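The Slow Hand

The result from Kistcombe came in May, and I was the one who had to repeat it. The method was simple to write down. Before each grasp, the machine must wait 2 seconds and compare what the wrist sees with what it expects to see. They had named this pause Isari. In our laboratory at Sarmiento we called it the breath. 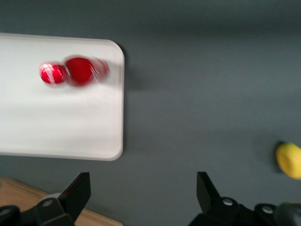

I had prepared 22 trials for the first night. I sat behind the screen with my tea and wrote each result by hand, as I was taught. Without the breath, the arms failed four times. With it, they failed three times. It was a very small difference, and I felt ashamed to be so pleased.

Near midnight I changed the order of the trials, so that the machine could not profit from habit. Then I understood that the habit was mine — I was holding my own breath at every pause, and letting it go when the fingers moved.
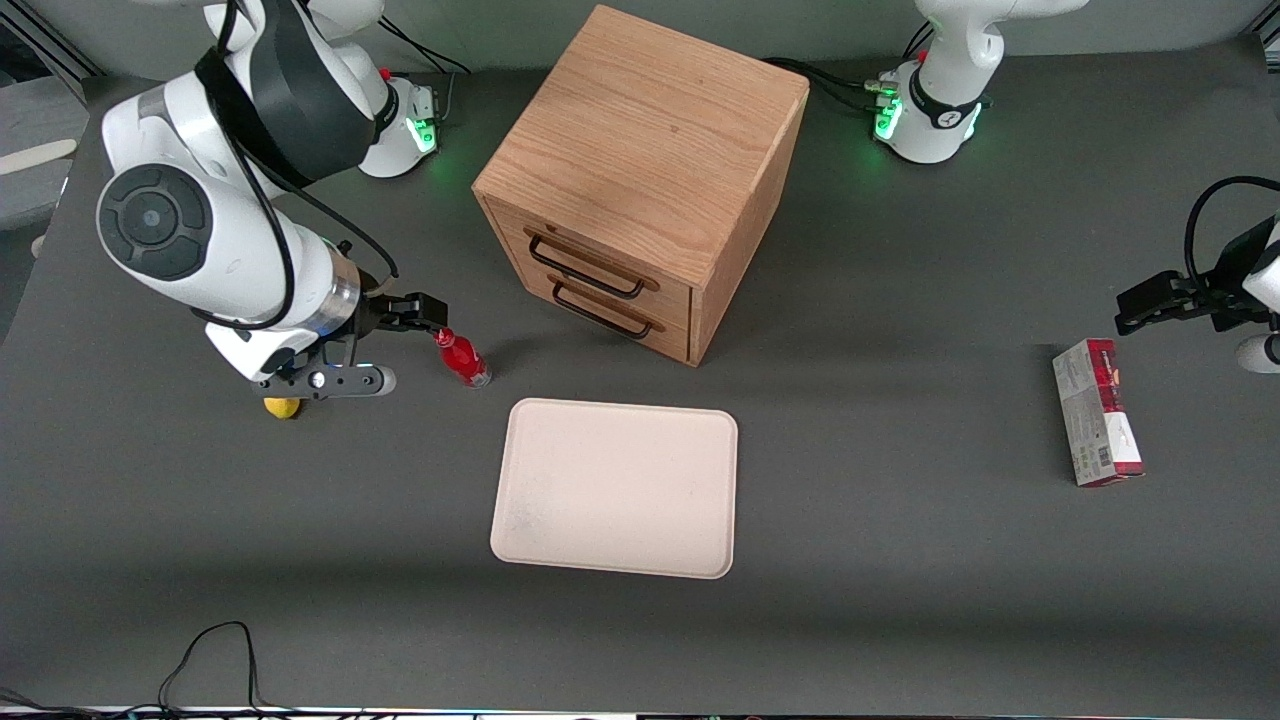

Was the pause the true cause of the better result? Three failures against four are too few to decide it, and I wrote this in my report to Betaris.

They answered with one line, asking for more nights. I washed my cup and started the arms again.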